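The Long Road to a Shared Plug

When I first went to Prostholm in April, I had it in my head that standards were written by people in grey rooms who didn't much like daylight. Well, the room was grey, I'll give them that. But the conversation in it was as lively as any I've sat through in years, and most of it concerned a single word in a single paragraph on how one electricity meter ought to say hello to another.

The group calls itself the Drevlow Forum, after the village hall where it first met, and it has grown to 200 member firms — meter makers, small power networks, software houses and a few stubborn individuals who pay their own way. What they want is simple enough to say. A network should be able to buy a meter from one company, a billing system from a second and a fault alarm from a third, and have the lot talk to each other without a year of patching.

Getting there is slower. The current draft runs to 600 pages, and Oluf Egilsson, who has edited it through every version, keeps a printed copy in 2 ring binders on the windowsill behind his desk. He's a soft-spoken man with a great fondness for the semicolon, and he told me that the technical arguments are seldom the ones that keep him up at night.

"It's who owns the sentence," he said. "Somebody stands up in a meeting and offers a clever idea, everyone writes it down, and then we find there's a patent behind it."

That very thing happened with Zollport, a method for passing readings along a weak radio link. It was put forward over lunch, warmly received, and written into the draft before anyone had thought to ask for the paperwork. The firm behind it, Bjarnason, had a claim filed on part of it. There was no ill will on any side, as far as I could gather, but the chapter had to come out again and the whole timetable slid. 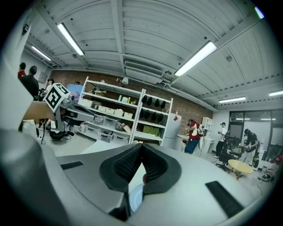
So the Forum rewrote its own rules, and I must say I found these more interesting than I'd expected to. Anyone who contributes so much as a diagram now has to say, in writing, whether they hold or know of any rights over it. Nothing said in a meeting counts as secret. If a member does hold a patent, they must either license it on fair terms to all comers or say plainly that they won't, and then the group can look for another way round.

Bonifacio Gallardo, who speaks for the smaller networks, fought hard for that last part. His members can't afford lawyers, he explained, and a standard they might be sued for following is no use to them whatever. He'd have liked to go further and have everything given freely, but the bigger makers wouldn't wear it, and he settled for what he could get over a very long afternoon and a great deal of coffee.

Bjarnason signed the new form in the end, and Zollport is back in the draft, in a slightly trimmed shape. Egilsson has given it its own chapter and is still unhappy with the title. The members vote on the full text at the next general meeting, and after that come the test days, when everybody brings their equipment along and finds out whose reading of chapter four was the right one.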